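3.2 Storage of small decorations between seasons

The second group of objects in our study is the small decorations which a household uses for only a few weeks and then keeps for the rest of the year. We follow the term "rest objects", which was proposed in the Rodow study of home storage. A rest object is used rarely, but it is not forgotten, and its owner expects to find it in good condition.

In the houses of the Nitau district, the oldest of which was built in 1948, there is usually no separate room for such things. The families put them on top of a wardrobe or under a bed. We visited 16 households in September and asked each of them to show us the container in which the decorations are kept. The answers were of two kinds. Some families keep every ball in its own cell of a cardboard box, as it was sold. Other families put everything together in one open container, and they told us that it is quicker both when the tree is decorated and when it is cleared. With the second method, the time for clearing a small tree was up to 4 minutes in our notes. We did not find a connection between the method and the size of the family.

We also asked about damage. The glitter comes off, the thin loops open, and the ribbons take a fold which is difficult to remove. Breaking was mentioned less often than we expected. Figure 2 presents a table tree and the open container.
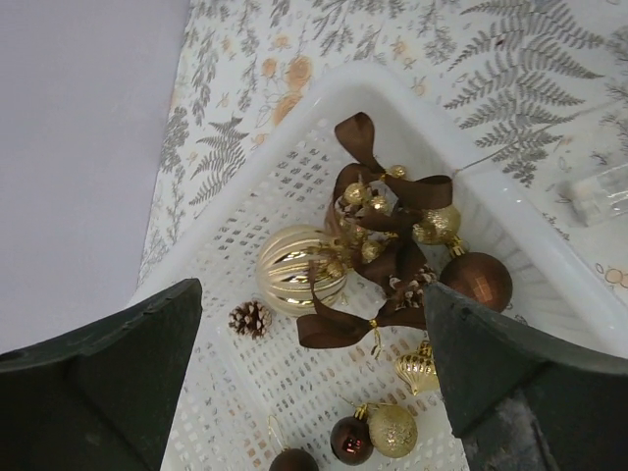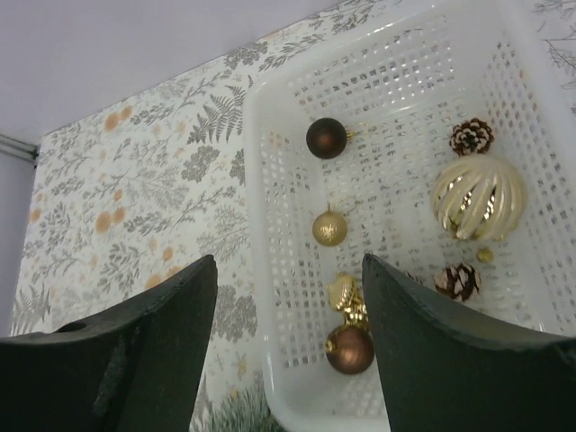
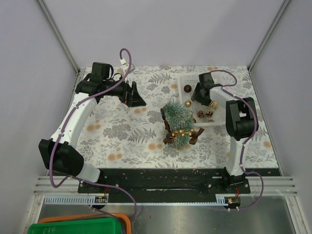 Figure 2. Decorations in a perforated plastic basket (first and second) and the small tree with the basket on the table (third).

The question of order inside the container was treated by Bruneo and later by Abdelaziz, and their opinions are different. Bruneo considers that an open container has no order at all. Abdelaziz writes that the order exists, but it is made by the hand which takes the objects out. Our material is closer to the second opinion. In the first part of Figure 2 the brown satin bows lie tangled beside the large striped ball, and a person who wants only the ball must first decide what to do with the ribbon. In the second part, a small gold bauble with its loop lies on the floor of the basket, and the loop gives the fingers a place to begin. For this reason we record the ribbons separately from the balls in Section 4, also in the cases where the family itself keeps them together.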